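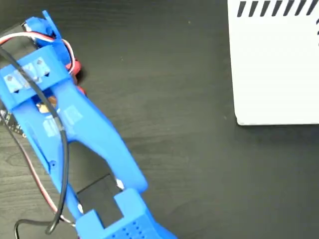

The annual open day at the Flustgate furniture restoration workshop took place in June and was attended by more than 100 members of the public. The workshop, which occupies the former grain store at the north end of Irnia, has repaired and refinished household furniture for local families for many years. This report records the main parts of the visit for readers of the society's pages. The discussion of finishes began with dark brown tabletops, whose fine grain still shows through the stain, and our guide asked visitors to consider how much color a wood can take before its pattern is lost. Opinions in the group differed, and the question returned several times during the afternoon.

Visitors were received in the lower hall and divided into parties. Our own party was led by Somtochukwu Nnaji, head of the finishing room, who explained that most pieces arrive with at least one earlier coat of varnish. Removing it is slow work. The workshop prefers hand scraping for flat surfaces and keeps chemical strippers for carved legs and moldings, where a scraper would flatten the detail. A walnut sideboard on the bench had been scraped on one side only, so that the old and new surfaces could be compared.

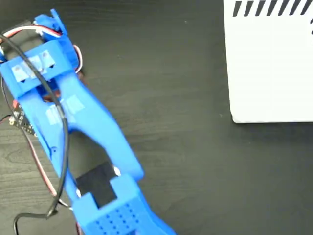 Staining was shown next. Two test boards were prepared from the same plank, one sanded along the grain and the other across it, and both received the same stain. The second board came out blotched, with every scratch drawn in dark lines. Ms. Nnaji noted that this is the most common fault in furniture refinished at home, and that it can seldom be corrected without sanding the piece again.

The upper floor houses the joinery section, named the Ibrahim Room after the workshop's first foreman. Chairs with loose joints are taken apart here, cleaned of old glue, and reassembled under clamps. The room was crowded – the staircase admits only one line of people – and several visitors were unable to see the gluing demonstration from the back. It is hoped that it will be given twice next year.
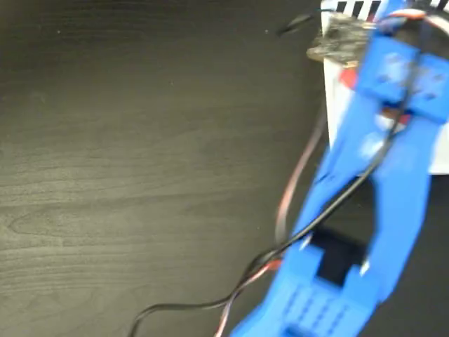

The afternoon closed with a talk on daily care. Visitors were advised to dust with a soft dry cloth, to keep tables away from radiators, and to use wax sparingly. Tins of Firko, the workshop's own paste wax, were on sale at the door. Tea was served in the yard until 5 p.m.

The society thanks the workshop for its welcome. Parking at the site is limited, and members planning to attend in future are advised to walk from the station.

Society Visits Desk, June
Last updated: June

Comments

Marlow Street reader: Does the workshop accept single chairs, or only full sets?

Visits Desk: Single chairs are accepted. Please telephone before bringing them in.

T.K.: I attended with my father and we enjoyed the staining boards very much. We could not hear the talk in the yard over the delivery truck.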